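Equipment Review: Plidside Five-Finger Hand with Wrist Camera

Prepared by Vasilis Krasniqi for the Sandberg Automation Laboratory

The laboratory has used two-finger parallel grippers on its bench arms for several years, chiefly the Brindo model. In March the equipment group was asked to judge whether a five-finger hand would serve better for thin, flat and irregular articles. The Plidside hand was obtained on a trial basis and mounted on our standard arm, with the Cinby controller left in place so that the comparison would concern the hand and little else.

Installation

Mounting was completed in one morning. The adapter plate supplied with the hand fit our wrist flange without changes. The cable is stiffer than the one on the Brindo, and we advise routing it well clear of the last joint before the first powered motion. The printed manual gives the finger numbering in one order and the software uses another. Benjamín Barrientos prepared a one-page chart that now hangs beside the controller.

Handling of thin articles

Cards were chosen as the main test because the parallel gripper manages them poorly. It can hold a card well enough by the edges, but any error in approach bends the card or pushes it out of reach. The test called for the hand to hold a card upright, with the thumb on one face and the fingers supporting the other, and to keep it at a steady angle for presentation to a reader slot.

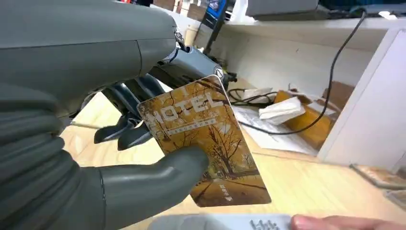 Over 200 trials with cards, the Plidside hand completed the hold in all but 70. Most of the failures came from one cause: the thumb closed before the fingers had settled, and the card turned. Lowering the thumb speed in the Cinby settings reduced the problem, although it also made each cycle noticeably slower. The Brindo gripper was faster on every trial it completed but required the card to be placed in a stand first.

Wrist camera

The small camera at the wrist gives a useful close view of the thumb and the article held. Its weakness is that the hand blocks much of the picture when the fingers are closed. Operators who wish to read the far side of an article will need a second, fixed camera. Glare from the overhead lights was a nuisance on Thursday afternoon and was cured by turning off one bank.

Durability and support

The controller log recorded 3922 closing motions during the trial. One finger began to lag at motion 1801 and was corrected by recalibration — a procedure that requires the arm to be idle. Plidside answered our written questions promptly, although the reply on spare thumb pads was incomplete.

Recommendation

The Plidside hand is recommended for work with cards, packets and similar light goods where cycle time is not critical. The Brindo gripper should remain the standard fitting for boxes and other rigid parts. Purchase of a single unit is supported, subject to a written price for replacement pads.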